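Who Warms Up, and for How Long? A Project on Bench Players in Women's Rugby
Leonie Tipoki, Sports Studies, Gulevcombe College
Submitted January 2022

Introduction

I have played on the wing for Erindale for a good while now, and a fair part of that time has been spent on the bench in a big coat, watching my friends get muddy. You learn a lot from the bench! One thing I noticed is that the starting players get a proper warm-up with cones and a coach and somebody shouting encouragement, and then the rest of us are told to "keep moving" until we are needed, which might be after 60 minutes or might be never. My project looks at what replacements do during that wait, and at how ready they feel when the call comes.

My supervisor, Hildegard Kettler, was very patient with my first plan, which would have needed every club in the county and probably a helicopter.

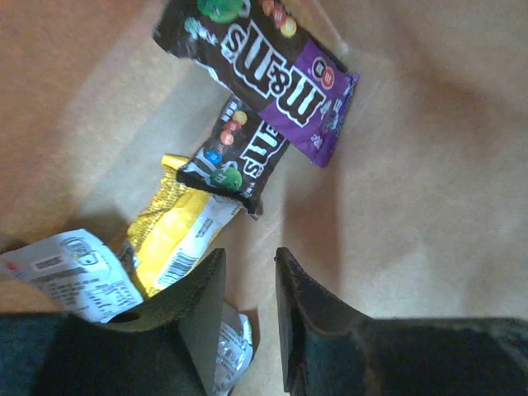 How I went about it

I followed two teams through the autumn, starting in September: my own club, Erindale, and our neighbors at Kollgate, who were kind enough to let me stand on their touchline with a clipboard even though we had just lost to them. At each home game I wrote down when the replacements stood up, what they did (jogging, stretching, passing a ball, chatting) and when they sat down again. After the game I asked each player who had come on to tell me how ready she had felt, using a simple scale that Marlene Fröhlich from the year above had used for her swimming project and let me borrow.

The weather made a mess of my notes more than once, and I learned to use a pencil, as ink runs everywhere in the rain.

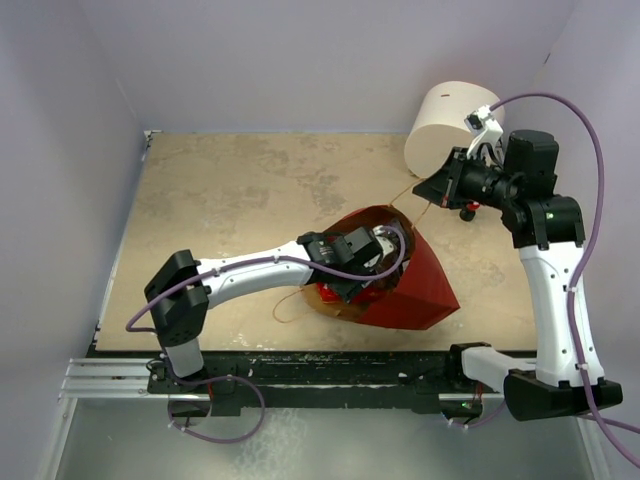 I also learned to write down the score at the same time as everything else, as I found that players move much more when the game is close and tend to drift back under the blankets when it isn't. I wish I had known that before the first match, but I have left that day's notes in all the same.

What the players told me

Most of the replacements at both clubs said they felt stiff for the first few minutes on the field, and the forwards said it more strongly than the backs. Kerstin Voß, who props for Kollgate, told me her first scrum off the bench always feels like "pushing a car in the morning."

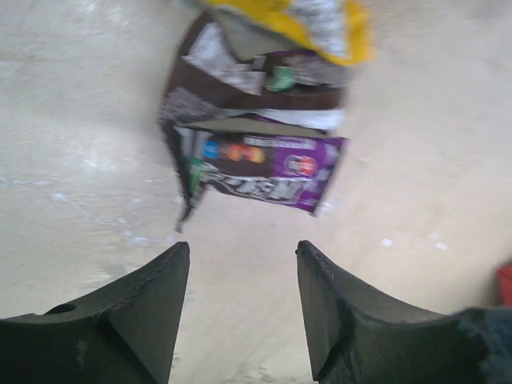
Food came up far more often than I had planned for, so I added a question about it halfway through. Some players like a banana, some can't face anything at all once the whistle has gone, and a good many like something sweet. Anyone who has emptied a kit bag at the end of a season will know the kind of crumpled candy wrapper shown in the picture, all silver and purple with its little row of colored dots. I can't say from my notes whether a handful of candy makes any difference to how ready a player feels, and I would love for somebody to look at that properly.

The small trial

For the last part, our coach Benvinda Moreira, who grew up playing in Tomar and has strong views on standing still, let me try out a routine. The replacements did an easy 1,000 meters of jogging behind the posts at halftime, then passing in pairs. The players who took part gave themselves higher scores for readiness than before, though they also knew what I was hoping for, and I should be fair about that. 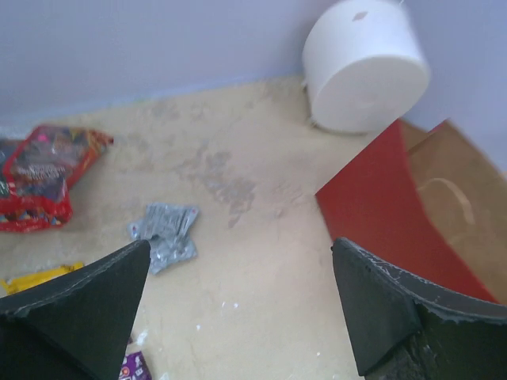

Black gripper fingers, open above a pale, smudged surface.

What I would change

I would find a second person to help watch, as I missed things whenever two players got up at the same moment. I would also ask the coaches for their side of it much earlier. Thank you to both clubs, and to everyone who answered my questions while still out of breath.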